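Plundeck Garment Handler
Independent equipment page: demonstration notes, specification, buying advice

Stock status: order only
Supplied by: Gillies
Made by: Plundeck, at the Olulcombe works
Page written by: Alasdair Niven

Read this before you ask for a quote

We list the Plundeck because customers keep asking for it. Small laundries, two uniform rental outfits and a costume store have all written to us since December wanting to know if it will put shirts on hangers. The maker's leaflet says it will. I went to the open day at Olulcombe to watch, and I took Wilma Mackay from our service bench with me, as she will be the one on the phone when it stops.

What follows is what the leaflet claims, what we saw, and what I would want in writing.

What it is

A single arm with a two-finger gripper, a controller and a stand. It is sold for handling made-up garments one at a time: picking them off a flat surface, putting them on hangers, straightening them, laying them down again. It isn't a folding machine and it isn't a press. If you want folding, the Drumex table folder is on a different page and costs a good deal less.

The open day

Doors at 10 a.m., coffee, then a talk by Clémence Chevalier, who runs demonstrations for Plundeck. She was straightforward and took awkward questions well. I will say that for her.

The talk leaned hard on one figure, 911 garments handled during their in-house trial. I asked how many of those needed a person to step in. She said that number was being prepared. I asked what counted as "handled," and it means the gripper picked the garment up and let it go again on purpose. It does not mean the garment ended up on a hanger. Please keep this in mind when you see 911 in the leaflet, where it is printed very large.

Plundeck ran the demonstrations in furnished rooms as well as on a bench. The pitch is that the same unit will work in a hotel, a care home or a house, with no special table. Fine, but most of our customers have a table, and I'd have liked to see more of it working on one.

We stayed for two full sessions. In the first, the arm took a cotton work shirt at the collar, lost it, took it again and got it where it was meant to go. In the second it was a knit top, and the gripper caught both layers at once. Struan Mackay, who looks after a rental laundry and had come a long way, asked for a wet shirt. They didn't have one. He asked for a shirt with a button missing and they didn't have that either. Every garment I saw was clean, and none had been near a tumble dryer cage with 60 others.

Speed

The leaflet gives 109 seconds per garment. Wilma timed one run on her phone and it came in under that, so credit where it's due. Then again, a person on a hanging line would have done a rack in the time it took us to drink a coffee and watch. Plundeck's reply is that the arm doesn't get tired. True. It also can't go and find out why the hangers have run out.

Gripping

This is the part I'd call good. The fingers close on fabric without bunching up too much of it, and on the plain cotton we looked at afterward I couldn't find a mark. I wouldn't promise the same for silk, anything beaded, or transfers that have started to lift. Syahrul Ismail, the Plundeck engineer on the stand, told us the pads wear and should be swapped every 400 hours. Pads are sold in pairs. They're not in the starter kit, and I think they ought to be. 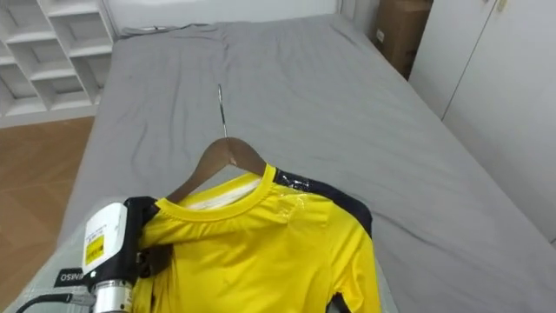

Does the price include setup at our site?

Setup is charged separately and quoted after a site visit. Gillies sends one engineer, and the visit fee comes off the bill if you go ahead with the order.

Where it may suit you

Low volume, mixed garments, someone in the room anyway. The costume store might be a fair match. A training college that wants students to work with a real gripper would get plenty out of it too.

Where I'd say no for now

Any rental laundry with a proper hanging line. Struan came to the same view before lunch and used a shorter word. Also anyone hoping to leave it running overnight. The manual says the unit must be attended, and Ms. Chevalier confirmed it when I asked, although the leaflet has a drawing of a dark building with one lit window that rather suggests otherwise.

What comes in the box

Arm and stand
Two-finger gripper with one set of pads, fitted
Controller and power lead
Emergency stop on a cable
Printed manual (English and French)
One year's software updates

Sold separately

Spare pads, pair
Rolling base
Extended cable for the emergency stop
Second-year updates
Operator training, half day, at Olulcombe or at your site

Things to get in writing

Ask Gillies for the success rate on your own garments, with hangers, counted your way. Send them a bag of the worst ones. They have agreed to do this for our customers and I'd hold them to it.

Ask what happens to the software after the second year. I got two answers at the open day from two people.

Ask who pays the freight if the arm has to go back. Wilma has had a Gillies unit of another kind sitting under her bench waiting on this very question, and she would like it moved.

Warranty

Twelve months, parts and labor, from delivery. Pads and cables are excluded. Damage to garments is excluded as well, which for a garment handler seems a bit rich, and I've told them so.

Returns

Gillies takes units back within 30 days if they're complete and in the original crate. Keep the crate. It's large.

Demonstrations

Plundeck holds more open days at Olulcombe and we can put your name down. Take your own shirts. When you get there, ask to stand where you can see the hanger go into the neck, and ask them to run the same garment again straight afterward without anyone tidying it first. If they'll do that several times over with a shirt you brought in a bag, I would like to hear about it, and I'll change this page.

Orders and questions to the sales desk, marked for Alasdair. Service questions go to Wilma, mornings only.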